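Clasia Studio Membership - the all-hours plan

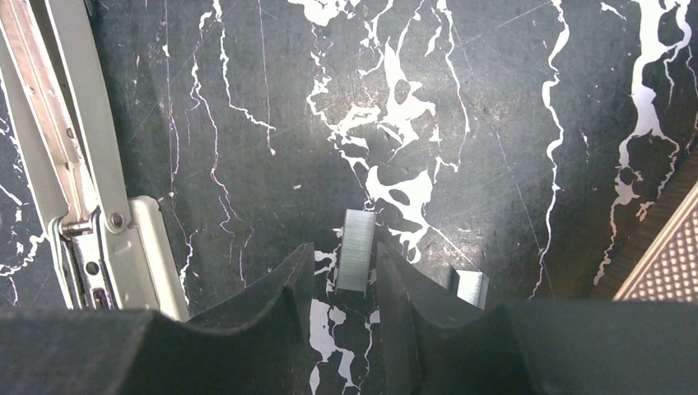
Stapler and staples on the black marble-look tabletop.

I get asked about this plan more than anything else we sell, so I've put the whole thing on one page. I'm Tímea Barta, I run memberships at Clasia, and I've been on this plan myself for years (I'm a 5 a.m. person, sorry).

The all-hours plan is $33 a month with no joining fee. You get the weight room, the cardio floor, the stretching area and the lockers, any time of day or night. Group classes are extra unless you add the class pass, and I'd try a couple first before you pay for that. Botond Pintér's rowing class fills up fast - book it the night before.

Our gym floor is 3000 square feet. That's small next to the big chains and I like it that way, but it does mean you might wait for a squat rack after work. Go before seven or after eight and you'll walk right onto one. We put in two new Toka rowers in April and they're so much quieter than the old ones!

Paying for the year up front costs $196 for off-peak only, which runs from 10 to 4 and after 9 at night. Lots of our retired members and shift workers pick that one. You can move up to all-hours whenever you want and just pay the difference.

Freezing is free for up to three months. Canceling takes one email and 30 days' notice, and please send it to the front desk and not to your trainer.

Want personal training? Aranka Vass does strength, Leopoldo Huerta does mobility and knees (he's great with knees). Their sessions are booked separately and the first one is half price for new members.

Prices good as of July 2018. Stop by the desk for a day pass if you'd like to look around first.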